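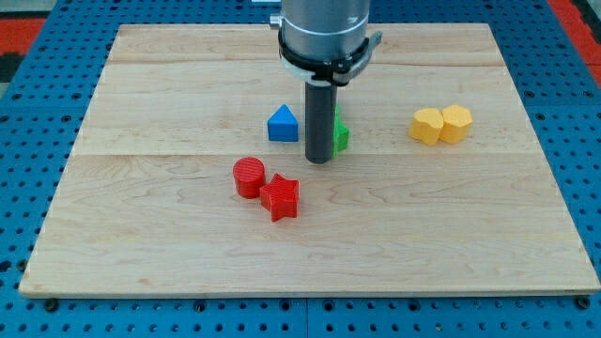 Home Issues Authors Search Contact

3. Night guard wear: what patients did at home

3.1 Who was in

165 adults, all of them given a hard acrylic night guard for grinding at one of two practices, Stivis and Carnon. Both are general practices, no specialist referrals. Stivis is the bigger of the two and most of our people came from there. Patients were asked at the fitting visit, not before, so everyone in the group had already paid for the guard or had it covered. Worth keeping in mind when reading the wear figures below.

Left out: anyone with a removable partial in the same arch, anyone being treated for sleep apnea, anyone under 18. Soft guards from the drugstore did not count as prior use. A lab-made guard did, and 40 of the 165 had owned one before. We kept them in as a separate line in the analysis and come back to them in 3.4.

Recruitment ran until July. We had hoped to close earlier but Carnon was without a second dentist for part of the spring and fittings got pushed back.

3.2 The diary

Each patient got a paper diary, the Belhaj sheet, one line per night. Three boxes: wore it all night, took it out, did not wear. A space for a comment. That's all. An earlier version asked for hours and people hated it — they guessed, or left it blank and filled in the whole week at once with the same pen and the same number. The three-box version came back fuller.

Sheets were collected at the check visit. Where a sheet was missing the front desk phoned once and asked the patient to bring it or mail it. 20 never came back. These patients are counted as enrolled but do not apear in the wear results. We did not fill in values for them. Their ages and the practice they came from looked no different from the rest, though with so few we would not lean on that.

Comments were typed up by one of us (Cường Văn) and sorted into groups by hand. A second reader went through the same comments without seeing the first set of groups. Disagreements were talked over. Most were about whether "felt tight" belongs under fit or under pain. We put it under fit unless the patient used the word pain or sore.

Figure 2. Round-ended rod over jointed board.

3.3 Reasons for taking the guard out

Tightness in the first nights was the most common comment by a good margin. Usually at the upper front teeth. Usually gone, by the patient's own account, before the check visit. A smaller group kept having it and these were adjusted in the chair, then did better.

Dry mouth came next, then drooling, and several patients reported both in the same week. We do not have an explanation. Possibly mouth breathing with a cold, which a few mentioned.

A group we did not expect in the diaries: people who took the guard out in their sleep and found it in the bed or on the floor. They ticked "took it out" but had no memory of it. One patient wrote the same comment night after night, "on the rug again". For this group the reminder talk we give at fitting is of no use, they are not deciding anything. Fit may matter, or the thickness at the back. Not tested here.

Taste and smell came up less than the dental team had predicted. All patients were given the Jelemier soaking tablets with written directions, cold water only, rinse and brush after. Some skipped the tablets and used toothpaste, which scratches the acrylic, and a couple of those guards were cloudy when we saw them at the check. Nobody was told off. The directions now have a line about toothpaste in larger print.

Travel was a steady reason for a run of missed nights. So was a new baby. Neither says anything about the guard.

3.4 Earlier owners

The 40 who had a lab-made guard before were, as a group, easier. Fewer nights taken out at the start, fewer comments, less about tightness. After that the gap got smaller and by the end of the diary we could not tell the two lines apart by eye. Two readings of this. Earlier owners are used to having something in the mouth. Or, people who disliked their first guard did not ask for another, and so are not in our group at all. We think the second is at least part of it. The study can't seperate them.

The reasons for replacing the old guard were not asked in a planned way. From the charts: cracked, lost, did not fit after a new crown. The last one was frequent enough at Carnon that the practice now asks about a guard before any crown prep. Sensible, and cheap to do.

3.5 Limits

Self-report. No sensor in the guard, no way to check the boxes against real wear. Patients who like their dentist may tick the nicer box. The sheets with every night marked "all night" and no comments at all are the ones we trust least, but we left them in.

Two practices, same region, same dental lab for every guard. A different lab, a different thickness, other results. Jaw muscle soreness was asked at the check visit but worded one way at Stivis and another at Carnon — our mistake, found too late — so it is not reported.

Grinding itself was not measured. Whether a guard worn most nights protects the teeth as well as one worn every night is a separate question and needs a longer follow-up with tooth wear scored from casts or scans. Baseline scans exist for the Stivis patients only.

3.6 Changes to the fitting visit

Both practices now warn about tightness by name, with the advice to wear the guard for a short time in the evening before the first night. The check visit has been moved earlier. Patients who find the guard out of the mouth in the morning are asked to bring it in for a look at the fit and not to wait for the check. Diary sheets stay in use at Carnon. Stivis dropped them after the study, too much paper at the desk.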